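Wedon Hand-Held Gripper Pair, with Washroom and Counter Task Package

Sold by Gilmartin Workplace Automation
Item 314
Lead time: 3 weeks from confirmed order
Price: $1,515 per pair, task package included

Overview

If you run a cleaning crew, a canteen or a small guesthouse, you have probably been told more than once that a robot is coming to take the dull jobs off everybody's hands. Maybe you've even had one in for a demonstration and watched it have a very hard time with a bar of soap. We've been there too! The Wedon pair grew out of a good many afternoons like that, and the idea behind it is a simple one: the people who already do the work are the best ones to show a machine how it goes, and they should be able to do it standing up, at their own counter, with something comfortable in their hands.

You hold one gripper in each hand and do the job. You pick up the sponge, you wipe, you put it back. The grippers record how the fingers opened and closed and where they traveled, and that record is what your robot arm is later trained on. There is no joystick to learn and no programming, and most people have stopped thinking about their thumbs by the end of the first morning.

What it changes for the people doing the work

We get asked about this more than anything else, and we are glad of it, so please forgive a longer answer.

At Flavico, where the pair has been in daily use since the spring, the washroom and counter crew under Usa Jitpraphai now spends part of each shift recording. That part is paid at the trainer rate, and the crew decides among themselves who takes it. Usa told us the first week was awkward. People felt watched, and they slowed down and did everything very politely, as if the basin might be offended. By the third week they were arguing (cheerfully, mostly) over whose way of wiping around a faucet was the right one, and three different ways ended up in the training set.

Nipon Sangkhawat had done evening washrooms there for years before he took on the job of checking recordings. He throws out the ones where a hand wandered or a task was left half done, and he writes up a short note for the next day. His evenings are now afternoons, and he says his knees are grateful. On the other hand, he misses the quiet of the building after seven, and we think that deserves a mention on a page like this one. A change in the work is still a change, even when you asked for it.

We would also encourage you to talk about hours before the box arrives. Tracey Whiteley in our customer office keeps a plain two-page discussion sheet that she is happy to send out, whether or not you buy anything from us. It covers who records, what they are paid for it, who gets to see the recordings and what happens to the shifts afterward.

The work at hand

Washroom and counter tasks make up most of the package. They look small on paper, but a sponge squashes, a cup is slippery and see-through, and a basin has a rim that gets in the way of a wrist. The fingers carry textured pads with small raised bumps for this sort of object, and a marker cube with printed black patterns sits on top of each gripper so that its position can be followed as the hand moves.
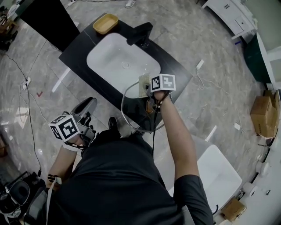
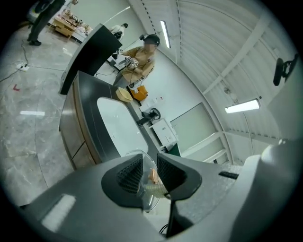
A basin task and a clear plastic cup, first and second.

Tasks in the package

Each task comes with a printed card, a starting position and a few suggested variations. You are welcome to ignore our variations and write your own, and the crews who do usually get on better with theirs.

Sponge or soap to basin and back
Wipe the near rim of a basin
Wipe around a faucet base
Soap to dish
Pick up a clear cup by the side
Pick up a clear cup by the rim
Cup to tray
Move a light basket along a counter
Sort small items between two containers
Hand over from left to right

The full list runs to 59 cards. Byung-chul Jang, who wrote most of them, adds new ones as customers send in requests, and owners of the pair receive those by mail at no charge.

What's in the box

Two hand-held grippers, left and right
Marker cubes, fitted
Two sets of textured finger pads, one fitted and one spare
Wrist straps, one size
Cables for both grippers
Task cards in a ring binder
Floor tape for marking standing positions
Setup booklet

The recording computer and the robot arm are sold separately. If you already have an arm, send us the model name and we will tell you frankly if we think the recordings will carry over well. Some arms have a wrist too bulky for basin work, and we would much prefer to say so early.

Getting set up

Allow a morning. Clear the counter you mean to use, put down tape where the person should stand, and run the cables so they don't cross the spot where feet will be. Good even overhead light helps a great deal, and shiny floors and countertops are fine so long as the marker cubes stay in view. Do ten slow practice rounds with no recording at all. Then record in short stretches, twenty minutes or so, and swap people. Arms get tired holding a gripper out over a basin, and tired arms make poor recordings.

Care

Wipe the housings with a barely damp cloth. The pads may be washed in warm water with a little dish soap and left to air dry overnight. Please don't put the grippers themselves under a faucet, even though we know perfectly well where you'll be using them. Scuffed marker cubes should be replaced in pairs.

Questions and orders

Kha Bùi looks after orders and will walk you through a first setup by phone if you'd like company for it. Visitors can try the pair at our Drundham showroom on weekdays by appointment. Bring whoever is going to be using it, and bring the sponge you really use, too.

Spare pads, straps and marker cubes are listed under Accessories.

Page last revised 2020-10-25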